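Beschaffungsplanung für handgeführte Greifer

Als Beschaffungsplanung für handgeführte Greifer bezeichnet man die Ermittlung von Bedarf, Kosten und Lieferzeiten für Greifwerkzeuge, die von einer Person geführt werden und Bewegungs- und Bilddaten für die Robotik aufzeichnen. Sie ist ein Teilgebiet der Investitionsplanung in der Servicerobotik und betrifft vor allem Hochschulinstitute, Entwicklungsabteilungen und Dienstleister, die Daten in Wohnräumen erheben. Von der Planung stationärer Roboterzellen unterscheidet sie sich durch niedrige Einzelpreise, hohen Verschleiß und einen großen Anteil an Personal- und Raumkosten.

Bedarfsermittlung

Ausgangspunkt ist die Zahl der Aufgaben, die aufgezeichnet werden sollen, und die Zahl der Orte, an denen dies geschieht. Daraus ergibt sich, wie viele Geräte gleichzeitig im Einsatz sein müssen. Arbeitet eine Person mit beiden Händen, werden zwei Greifer je Arbeitsplatz angesetzt. Hinzu kommt eine Reserve. In der Planungsliteratur wird häufig das Verfahren nach Grecu angewandt, benannt nach dem Ingenieur Virgil Grecu, das für je vier eingesetzte Geräte ein Ersatzgerät vorsieht. Bei Einsätzen in Nassräumen wird dieser Anteil meist erhöht.

Die Räume selbst werden in Klassen eingeteilt. Wohn- und Arbeitszimmer gelten als unkritisch, Küchen und Werkstätten als mittel, Badezimmer und Waschküchen als anspruchsvoll. Maßgeblich sind Feuchtigkeit, Bewegungsfreiheit, spiegelnde Oberflächen und die Beleuchtung.
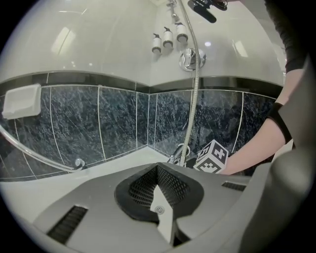
Für Räume der anspruchsvollen Klasse wird in der Regel eine eigene Position im Haushalt geführt. Sie umfasst Schutz der Elektronik, rutschfeste Unterlagen, Reinigungsmittel und zusätzliche Kalibrierzeit. Glänzende Fliesen und verchromte Armaturen können die optische Lagebestimmung stören, weshalb Markerkörper mit Schwarz-Weiß-Codes in mehrfacher Ausführung eingeplant werden. Ihr Stückpreis ist gering, sie gehen jedoch häufig verloren oder werden zerkratzt.

Kostenarten

Die Anschaffungskosten setzen sich aus Greifergehäuse, Fingern, Kamera mit Weitwinkelobjektiv, Speichermedien und Transportkoffer zusammen. Finger und Fingerbeläge sind Verschleißteile und werden getrennt ausgewiesen. Bei gedruckten Gehäusen ist zu klären, ob der Anwender Ersatzteile selbst herstellen darf oder sie vom Lieferanten beziehen muss.

Zu den laufenden Kosten zählen Personal, Raummiete, Fahrten, Datenspeicherung und die Prüfung der Aufnahmen. Sie übersteigen die Anschaffungskosten meist schon im ersten Betriebsjahr. Ein verbreiteter Planungsfehler besteht darin, den Speicherbedarf nur für die verwertbaren Aufnahmen anzusetzen. Auch verworfene Durchgänge müssen bis zum Abschluss der Prüfung aufbewahrt werden.

Für unvorhergesehene Ausgaben wird ein Zuschlag von 15 Prozent auf die Gesamtsumme gebildet, bei erstmaliger Beschaffung 20 Prozent.

Kauf und Miete

Bei kurzen Vorhaben kommt die Miete in Betracht. Der Anbieter Solimano vermietet Greifer in Sätzen zu vier Stück einschließlich Kalibrierung, Iyer verkauft ausschließlich und bietet einen Wartungsvertrag an. Ab einer Nutzungsdauer von 18 Monaten ist nach der Modellrechnung des Ingenieurbüros Drisano der Kauf günstiger, sofern eine eigene Werkstatt vorhanden ist. Ohne Werkstatt verschiebt sich der Punkt nach hinten.

Mischformen sind möglich. Im Projekt Jilgate wurde der Grundbestand gekauft und der Mehrbedarf für die Aufnahmen in Badezimmern gemietet. Die Mietgeräte wurden nach Abschluss der Reihe zurückgegeben, die gekauften Geräte an die Ausbildungswerkstatt übertragen.

Zeitplanung

Zwischen Bestellung und Einsatzbereitschaft liegen Lieferung, Eingangsprüfung, Kalibrierung und Einweisung des Personals. Einrichtungen mit kalendergebundenem Haushalt bestellen bevorzugt bis März, damit die Rechnung sicher in das laufende Jahr fällt. Lieferverzug tritt besonders bei Objektiven auf. Es empfiehlt sich, diese vorab und unabhängig vom Gehäuse zu bestellen, wenn der Anschluss feststeht.

Die Nutzung von Wohnungen Dritter erfordert eine schriftliche Vereinbarung über Haftung, Zugang und den Umgang mit Bildmaterial. Der Aufwand dafür wird als Personalkosten verbucht.

Abschreibung und Aussonderung

Greifer mit fest verbauter Kamera werden als ein Wirtschaftsgut geführt. Ist die Kamera abnehmbar und für sich nutzbar, kann eine getrennte Erfassung in Frage kommen. Vor der Aussonderung sind Speichermedien zu löschen und die Kalibrierdaten zu archivieren, da ältere Aufnahmen ohne sie nur eingeschränkt auswertbar sind.

Siehe auch: Investitionsrechnung, Greifsystem, Lebenszykluskosten, Servicerobotik

Zuletzt bearbeitet: 17/10/2025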